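Recycling corner and bench, monthly check, September
Site: Boutros building, ground floor kitchen and sorting bench
Filled in by: Archie Chisholm

Please tick in pen and write a comment when the answer is no. I have typed up the paper sheet so the other floor can read it also.

1. Floor in front of bins is clear and not slippery
No. Sticky patch near the Pesberg bin, mopped at 9 a.m. Check the bin liner for a small hole.

2. Bins stand straight, lids close by themselves
Yes for 4 bins. The paper bin closes slowly but it closes.

3. No bin filled over the line
Yes. Mixed containers was near to the line. Please do not push down with the hand, there can be a can lid inside.

4. Gloves available, both sizes
No. Only large ones left. I asked for 2 boxes of medium from Gristik, not arrived at the time of writing.

5. Sorting bench wiped and free of food
Yes. The bench cleaner is nearly finished.

6. Labels on bins readable
Partly. The colour of the glass label has faded from the window side. I will print a new one.

7. Bottles prepared correctly before they go in the bin
Partly, see comments.

Comments to item 7

We still receive many bottles with some drink inside. This makes the bag heavy and after the weekend it smells. A full 600 mL bottle must be emptied in the sink first, also when it is only water. I know this is a small thing, but the person who carries the bags down the stairs feels the difference.

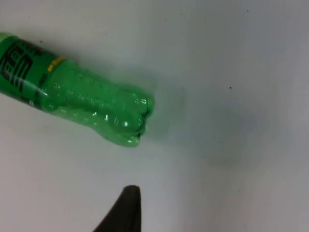

Squeezing is allowed for plastic bottles and it saves a lot of room in the bag. It does not need to be perfectly flat — a bottle with dents and ridges along the body, like the green one, is already fine for our bins. The label can stay on, you do not have to peel it. Please squeeze slowly and with the opening turned away from your face. Glass and aerosol cans are never squeezed or stepped on, whatever size they are.

8. Sharp items box present and not full
Yes. Box is behind the door, which I find a bad place. I would prefer it on the wall by the sink.

9. Bags carried down are below the weight limit
Yes. Heaviest was up to 8 kg, it was the glass.

10. Collection sheet from Marurness is on the wall
No. The old sheet is still hanging there. Please take it down when you put the new one, last time we had both and the bins went out on the wrong morning.

To do before next check
Replace liner in the Pesberg bin
Medium gloves
New glass label
Bench cleaner
Decide about the sharp items box — A. Chisholm will ask the office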